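4.2 Where People Say They Sit

The second half of the Clurnstead survey asked about seating, and it is here that our respondents began to argue with the questionnaire. We had expected the kitchen section to be the contentious one. Kitchens, as Bjarnason warned us early on, are where households keep their grievances. But the kitchen answers were brief and mostly civil, while the item reading "Which seat in your main living room is used least?" drew 154 written comments, several of them continued on the back of the page.

Of the 2129 households that returned a form, most could name the least-used seat without trouble. It was usually an armchair, and it was very often the most expensive thing in the room. Respondents described it as "the good chair," "the visitor chair" and, in one case, "Friday's chair," a phrase we followed up by telephone and still do not understand. The owners were fond of these chairs. They dusted them and turned them toward the light. They did not, as a rule, sit in them.

Earlier work offers two explanations. The Rastier model treats the idle armchair as a matter of sight lines: people sit where they can see the television, and a chair placed for conversation loses out in a household that has stopped having any. Gunnlaugsson's interviews point elsewhere. Bergþóra Gunnlaugsson found that her subjects avoided the chair even when it had the best view in the house, and she put this down to what she called upkeep anxiety, the sense that a seat kept nice must go on being kept nice. Our data lean toward Gunnlaugsson, although we admit that a postal survey is a poor tool for measuring anxiety and may well produce some.

The throw pillow deserves a paragraph of its own, having cost us most of October. Our form defined a throw pillow as "a loose cushion not supplied with the seat." This seemed safe. It failed to allow for pillows that arrived with the sofa but had since moved to the chair, pillows that lived on the floor by day, and pillows with fringes, which three respondents insisted were a separate category. We recoded all of these by hand.

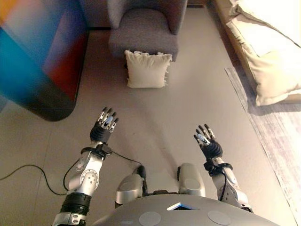
Figure 3. Armchair with fringed throw pillow and neighboring sofa.

Once recoded, the pillows turned out to be a fair guide to use. Households that kept one on the armchair were more likely to name that chair as the least used, and the link held when we controlled for room size, pets and the number of adults at home. We do not claim that the pillow keeps anyone out of the chair. It can be moved by a child. Yet the comments suggest that moving it is felt as a small imposition, and that the sofa is right there.

Dremik proposed testing this directly by asking 200 households to put the pillow away for a month. We wrote to them. The replies were polite, and a good many wanted to know where, exactly, they were supposed to put it. The results of that exercise, such as they are, appear in the next section.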